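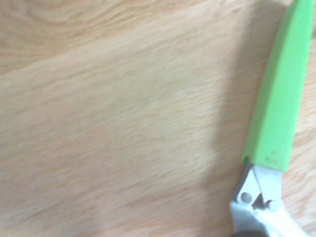
Scissors on the wooden top

Oltville Off-Road Club – minutes of the December meeting

Meeting opened at 7 p.m. in the clubhouse. Minutes of the last meeting were read and passed with one fix: the winch course was held at Treldale, and the minutes had it at Gelstead.

1. Winter Mud Run
What a day! Everyone who entered got to the finish, even if two trucks did the last hill on the end of a strap. The new night section was a huge hit and the marshals were still talking about it over soup. Members asked for more of it next year, and for reflective arrows at the creek turn, where several crews went left and had a nice long look at a hay field. Agreed to buy the arrows before spring.

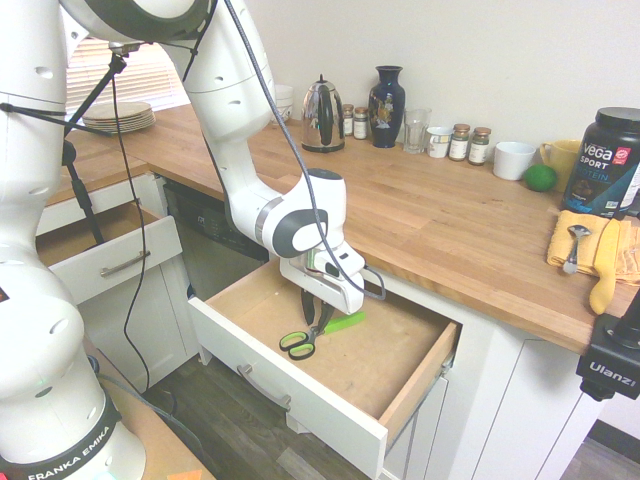
Scissors and the open kitchen drawer

2. Spring raid, Treldale to Gelstead
The route group has driven the whole thing and came back grinning. It has forest track, the old quarry, a proper river crossing and then a long sandy stretch into Gelstead. The landowner at the quarry has said yes, in writing, as long as we are out by 5 p.m. and close both gates.
Two classes will run, Touring and Trophy. Trophy crews need a winch, a tree strap and a spare. There was a lively talk about whether mud tires should be allowed in Touring. Put to a vote and carried – they are allowed.
Entry fee set at $200 for Trophy. Touring fee left open until we have a price for the camp field.
Road books: the draft has a wrong distance after the second ford. Route group to drive that part again (no shortage of people wanting to go along). 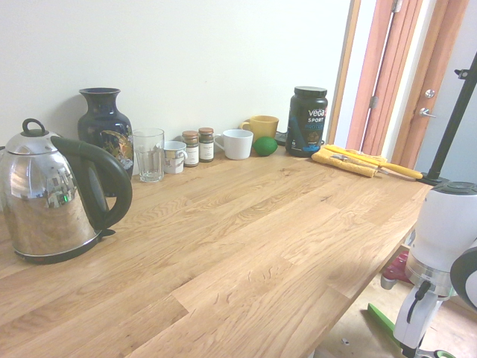 Kettle, vase and glass along the wall

3. Recovery gear
The club's long kinetic rope is worn near one eye and will be retired. A quote from Sjöberg came in at $300 for a new one with soft shackles. Approved. The old rope is not to be cut up for tow straps, please.
Jack base plates are still out on loan. If one is rattling around in your truck, bring it in!

4. New drivers' day
Set for March on the flat field at Oltville. Stock vehicles are very welcome. We'll cover tire pressures, hand signals, reading a slope and how to back down one calmly.

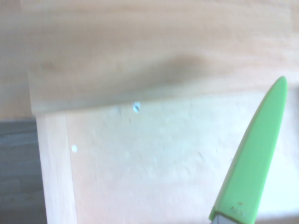

Passenger seats will be offered in the afternoon so that families can get a taste of the quarry loop. Helmets are not needed at that speed, seat belts are.

5. Any other business
Radio channel stays at 5 for all club events. Stickers have arrived and look great. A request for a summer trip with camping was met with loud approval, and ideas for places go on the board by the door.

Meeting closed at 9:15 p.m. Next meeting in January, same time, with the raid map on the table.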